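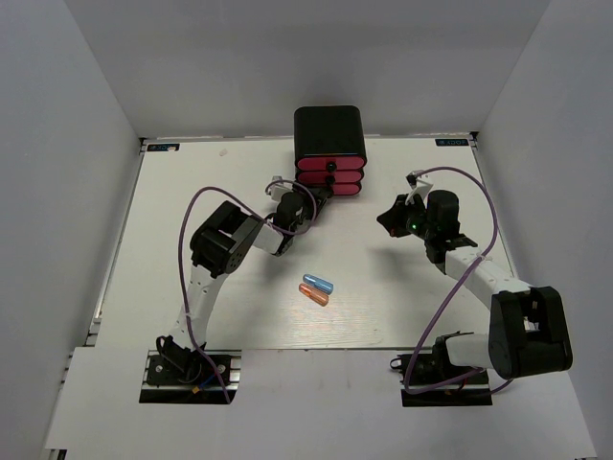
Three-drawer unit, black with dark red fronts.

Home Catalog Music & Arts Local History Loan Desk Contact

Mivora Oral History Kit for Schools

By Hashini Karunaratne
June 9, 2026

Price: $678 plus shipping
Made by: Gebretsadik
Sold by: Skerurel
Grades: the maker says 4 and up; we say 6 and up

We were slow to put the Mivora kit in the catalog. Most boxed heritage projects we get offered are a stack of worksheets with a nice lid, and a school could put the same thing together from a library shelf and a box of pencils. This one has some real equipment in it, and teachers keep asking for it by name, so we carry it. Read the whole page before you order.

What comes in the box

3 handheld audio recorders with foam covers
3 clip-on microphones
6 pairs of wired headphones
11 lesson folders, printed on card
Consent forms in large type, one pad
Teacher's guide, spiral bound
Charging cable for each recorder

No laptop, no editing software and no memory cards. The missing cards annoy us. The recorders hold enough on their own for a short interview, but a class that records all morning will run out of space, and at this price the cards should be in there.

What it claims to do

The maker says the kit will "connect every student to living heritage." We don't know how anyone would check that. What it does is give a class the tools to sit down with older people in town, ask decent questions, and come home with a recording somebody can hear. That is a fair amount of work already, and most of it falls on the teacher.

The recorders are the best part. One button starts and stops them, the level sets itself, and the files copy over as plain audio to any school computer we've tried. The clip-on microphones are all right. They pick up sleeves and necklaces, so clip them high and ask people to keep their hands in their laps if they can stand it.

The headphones feel cheap. They work, but the band creaks and we would expect to replace a pair or two by the end of a school year. Any pair with a standard plug will do.

The lesson folders

They vary a lot. The ones on asking open questions and on listening without jumping in are good, and could be used in any English class. The one on recording songs and rhymes is better than we expected – it tells students to write down the words as sung, mistakes and all, and to ask who the singer learned it from.

The folder on "designing your own tradition" we would leave in the box. It has nothing to do with interviewing. The map folder assumes your town has an old quarter with named streets, and a lot of towns don't.

The guide promises the full set can be taught in one term. The school at Plallanness that tried our demo kit began in September and was still typing up interviews long after the term had ended. They liked it and they'd do it again, but with fewer folders. Typing up takes far longer than recording, and the guide gives it half a page.

Consent forms

Please use them. The wording is plain and the type is big enough to read without hunting for glasses. One gap: the form asks whether a recording may be played in class, and says nothing on putting it online. If your school plans a web page or a display with the local museum, add that line yourself and have it signed before you record.

Who should skip it

If you already own a couple of recorders, you don't need this. Buy the lesson folders and guide on their own (ask us, they aren't listed) and spend the rest on a bus to visit people. Small schools may do better with the loan desk. We lend one kit, and the wait is usually longest in the fall.

We'd also steer you away if the plan is a single afternoon for a heritage day. Phones will cover that.

Care and spares

Charge the recorders before storing them and keep the foam covers dry. Spare covers, microphones and cables are in stock. Spare consent pads come direct from Gebretsadik and have been slow – copy a sheet before you use up the last one.

Returns

Unopened kits can come back within the usual period for a refund. Opened kits can be swapped only if something is faulty. Check each recorder on the day it arrives, with a real voice in a real room, and play it back through the headphones.

Next: Replacement microphones Back to Local History Top of page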